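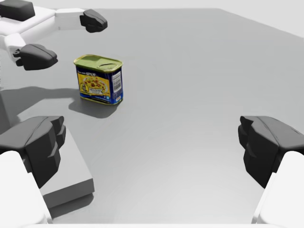
Cleaning and drying football boots at home

Knock the soles together outdoors as soon as you get in. Mud is easier to shift before it sets. Loosen what remains between the studs with a blunt wooden stick. A knife will score the soleplate.

Take out the laces and insoles. Wash both by hand in lukewarm water with a little washing-up liquid and leave them flat to dry.

Wipe the uppers with a damp cloth. Do not soak them or put them in the washing machine, as heat and long immersion weaken the glue at the toe.

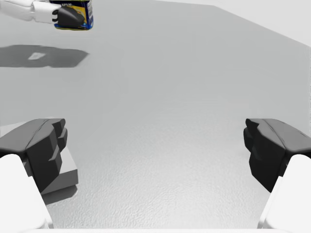
Smooth, light grey tabletop.

Stuff each boot with plain newspaper and change it after 50 minutes, then again before bed. Glossy paper absorbs very little. Keep boots off radiators and at least 600 mm from any heater.

Removable studs

Unscrew them once a month during the season. Brush the threads, add one drop of light oil and refit by hand before using the key.
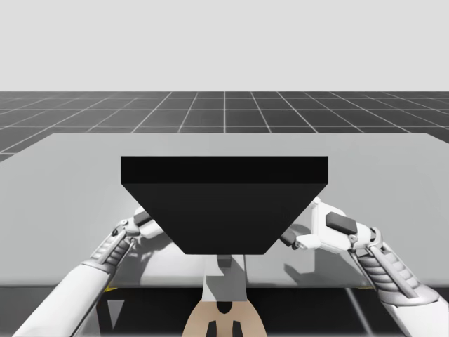
If a stud has seized, stand the sole in 17 mm of warm water, wait ten minutes and try again. Rodica Dumitrescu of Flarnstead recommends penetrating oil left overnight, which also works but marks pale soles.

Leather boots

Apply dubbin sparingly with a cloth once the leather is fully dry. Work it into the stitching 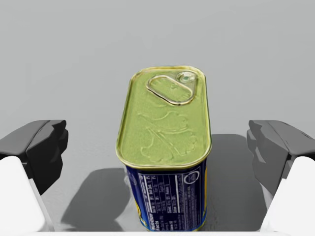
and the fold behind the toe, then leave it for an hour and buff off the excess. Synthetic uppers need no dubbin. Store boots unlaced, in a cloth bag, away from direct sun.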